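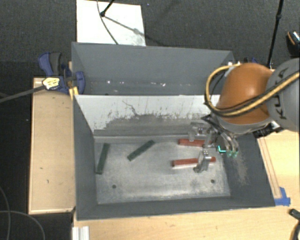

Open Day at the Gultska Robot Lab: Your Questions

When is it, and do I need a ticket?
We open the doors on 20th December and we would love to see you! It's free, but the demonstration room is small, so please put your name down with Geeta Sandhu at the front desk or through the sign-up form. Walk-ins are welcome if there's space left in a group.

What will we see the robot do?
Mostly picking things up, which sounds simple until you've spent a winter on it. The arm is a KUKA, and it works over a pair of bins with colored blocks in them, red and green. Vikas Yadav will run the demonstration and talk you through how the gripper gets its fingers around a block that is lying at an awkward angle (and why the angle matters so much). He does go on a bit, in the best way, so do stop him and ask.

Will it drop anything?
Very likely! We leave the misses in, and visitors tend to learn more from those than from the clean picks.

Can my children come?
Yes, please bring them. Children under 7 need a grown-up beside them the whole time, and everybody stays behind the line on the floor while the arm is switched on. Natalia Robles has a table in the hallway with paper grippers to fold and take home.

How long does a visit take?
Each group gets half an hour with the arm, and then you're free to wander over to the Chisholm room for coffee and a chat with the students. The last group goes in at 3.

May I take pictures?
Of course, as long as you turn the flash off.

How do I find you?
Come in through the Gratlow Street entrance and take the stairs or the elevator to room 1616. Parking behind the building is free after noon, though it fills up early, and the Vadham bus stops right across the street.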